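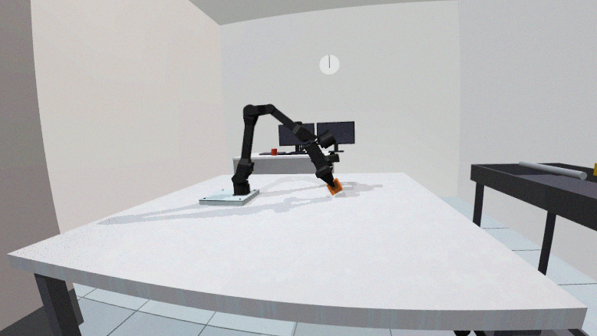 PRE-START WALK, SORTING CELL 2, PRISDALE
Filled in by: Mechthild Koller, second shift, Thursday
Goes to: Reto Prantl, copy to Afaf Nseir (shift planning)

1. Base plate and screws
OK. Checked by hand, none turned. Marked them with paint pen so next person sees if one moves.

2. Gripper fingers, cube pick test
OK. Ran the orange cube 5 times at slow speed. No drops. Fingertip pads getting shiny, order a set before Steiner closes for the break.

3. Table top clear
OK. Nothing on it but the arm and the test cube. Please keep it that way, no scanners, no gloves, no lunch. Had to say this twice last week.

4. Emergency stop, operator side
OK. Pressed, arm stopped, reset needs the key. Key is on the hook again, thanks whoever.

5. Emergency stop, desk side
NOT OK. Works but you have to lean across to get at it. Hermine can't reach it sitting down. Was fine when two people worked this cell, one always standing. Now its one person and mostly sitting. Needs moving before we sign this off for solo work.

6. Reach zone marked on floor
NOT OK. Tape worn through on the walkway side. People cut the corner there when the Caka carts are lined up. Retape, wider.

7. Screens at back desk
Partly. From the chair you look past the arm to see them. Afaf wants alarms on there only. I want a light or a buzzer too, you dont watch a screen all shift when nothing happens.

8. Drinks at back desk
Lids only, same as packing. Comment from Mechthild Aigner: fine, but then give us somewhere to take a break that isn't next to the machine.

9. Lockout for cleaning
OK on paper. Two people on early shift haven't been shown. Names with Reto. No cleaning by them until done.

10. Lifting
Better. Hand sorting was 4000 parts a shift per person, wrists and shoulders, everyone knows. Cell takes the small stuff now. But the full bins still get carried by hand and there's fewer of us to carry. Want a roller stand at the out side.

11. Staffing and training
23 people on the old sorting list. 5 trained on the cell so far. The rest keep asking me what happens to them after July and I have no answer to give. Not a safety item, I know, writing it here anyway. People who are worried rush, and I've seen two reach in to fix a part without stopping the arm first.

12. Job rotation
Not started. Hermine did the cell four days in a row. Says her eyes are tired and the time drags. Max two hours then swap, like they do at Kunau. Afaf to put in the plan.

13. Log book
OK. Stops written up since Monday, most are "part not picked". Write the part number too pls, otherwise Reto can't do anything with it.

RESULT
Run with two people until 5 and 6 are fixed. No solo shifts.
Open: 5, 6, 7, 9, 10, 12
Recheck: next week before late shift, me or M. Aigner

Reply R. Prantl: 5 and 6 agreed, maintenance has it. 10 need a price. 11 will come to the shift talk myself.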